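3.2 Soft toys as sorting material

Of all the things we put on the tables, the soft toys taught us the most, and they were the part of the study we looked forward to each Monday. A wooden block has one shape. A plush toy has as many shapes as there are ways to hold it, and it takes on a new one every time it is picked up or put down. That makes it a wonderful object for studying how a pile of household things gets tidied, and we were surprised by how little had been written on it.

The toys came from the Larnitz collection, which Sunita Rathore put together from family donations over one spring. We drew 30 of them for the present work and left out anything with a battery, a music box or a hard plastic face. What remained was a cheerful mix of animals, fruit and a few shapes that our raters never did agree on. Each toy was given a short name and a home bin, following the Camska scheme with small changes (Section 2).

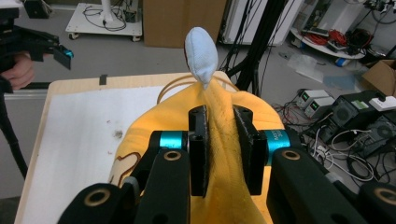 Figure 2. A yellow plush toy with a pale blue tip, held by a fold of its fabric.

We were especially keen to learn where a toy gets held. In our pilot notes we had written simply "middle" or "end," and this broke down almost at once. Long, floppy toys were often taken by a loose fold of cloth, well away from anything one would call a part, and the rest of the toy then hung or draped as it pleased. We therefore added "fold" as a category of its own. It is a plain word, but it cleared up a great many of the disagreements between raters, and we would happily recommend it to anyone coding similar material.

Fold holds raise a nice question about shape. A toy lifted this way may arrive at its bin bent double, with its ends pointing in different directions, and a rater must decide if it still counts as "laid flat." We settled on 2 levels, flat and not flat, after trying a finer scale that took up to twice as long to apply. Stitched outlines were a real help here – a line of thread running along the cloth shows how far the body has twisted, even when the color is the same all over.

Size mattered less than we had guessed. Stuffing mattered more. Firmly filled toys tended to keep their outline in the bin, while slack ones spread over their neighbors and had to be coded as a group. We return to these groups in Section 4, where the bins are compared with the open shelf.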